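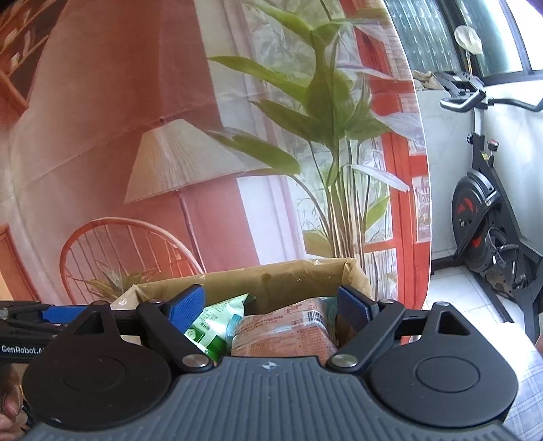
La caja de los snacks, abierta.

El hambre de las tres
Por Elaine Rezende – lunes, 25 de mayo de 2026

Mi tía Brelametti (era su apellido, pero en casa la llamábamos todos así) llevaba casi 40 años jurando que no picaba entre horas. Y yo me lo creía, pobre de mí, hasta la noche en que me quedé a dormir en su piso de la calle Morneton y oí un crujido en la despensa. ¡A las tres de la mañana!

Fui descalza por el pasillo, con el corazón a mil, y ahí estaba ella, en bata, comiendo galletas saladas a oscuras con una dignidad de reina.

– Estoy revisando la caducidad – me dijo.

– ¿Y caducan?

– Estas, esta misma noche.

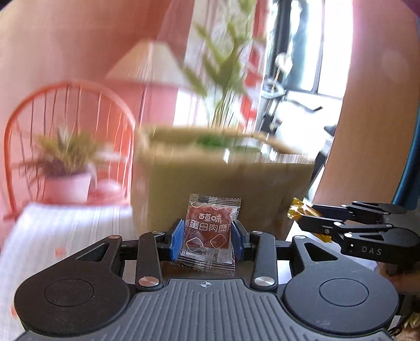
Foto: archivo de E. Rezende

Me senté a su lado, en el suelo, y me pasó el paquete sin decir nada. Luego me habló de Nikzad, un novio que tuvo en octubre de no sé qué año y que le mandaba carne seca por correo desde Tovuvside – flores nunca, que se ponían feas en el viaje. Se escribieron dos inviernos enteros. Yo quería saber por qué no se había ido con él, claro, pero ella masticaba despacito y miraba la puerta.

– Tenía 80 razones para irme – dijo al final –. Y mucho sueño.

Se sacudió las migas de la bata, me mandó a la cama y se quedó con las últimas galletas.

Última actualización: hace 2 días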